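Keeping the Shared Table Clear: An Interview with Rosalía Cifuentes

14 comments | 203 shares

When the Clavside office of Zornar moved to its present floor in March, the staff gave up individual desks in favor of large shared tables. Rosalía Cifuentes, who manages the workplace for the firm, was asked to write the rules for using them. The first version ran to five pages. The current one fits on a card.

"People read the first paragraph and stopped," Ms. Cifuentes said. "I cut it down to what I would be willing to remind a colleague of in person."

The card asks that each table be returned to a bare surface at the end of the day, with two exceptions. A cup may stay if it will be used again the next morning. Plants and dried arrangements may stay permanently, provided they are kept along an edge and away from the working area.

The second exception was contested. An early draft prohibited all decoration, and several departments objected in writing.

"I had a message from the Trurkusden office telling me that a white table with nothing on it looks like a place where one waits for bad news," she said. "I thought that was fair. We put the flowers back."

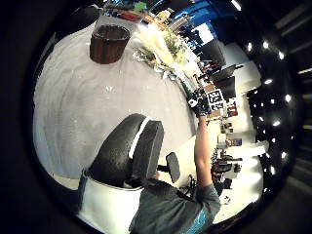
Dried stems have proved easier to maintain than cut flowers, Ms. Cifuentes said, although they shed. She recommends shaking them outdoors once a month and replacing them when the color goes. Live greenery is watered at the sink and never at the table.

White tops were selected for the light they return to the room, and they require more care than the gray ones used previously. Smudges show. The cleaning contractor, Barrios, wipes the tables each evening with a damp cloth and a mild soap, and will not move personal items in order to do so.

Teodoro Cifuentes, her brother, oversees furniture purchasing and joined the second half of the conversation. He placed the order for 293 chairs across the firm's locations and insisted on padded backs and armrests.

"A shared table is only comfortable if the chair adjusts," he said. "The arms should pass under the top or stop short of it. We sent back one model on that point alone."

Both expressed reservations about cables. Mr. Cifuentes would prefer a tray beneath every table. Ms. Cifuentes considers the trays difficult to clean and has asked for a drawer near each group of seats.

"We have not settled it," she said. "For now, if it is yours, coil it and take it with you."

A revised card will be circulated to all offices before the summer.

Comments

mdl_east: We tried the one-cup rule. By the second week there were six cups.

Pru K.: What soap does the contractor use? Ours leaves streaks on white.

hallway9: Agree with Teodoro on the trays.

Load more comments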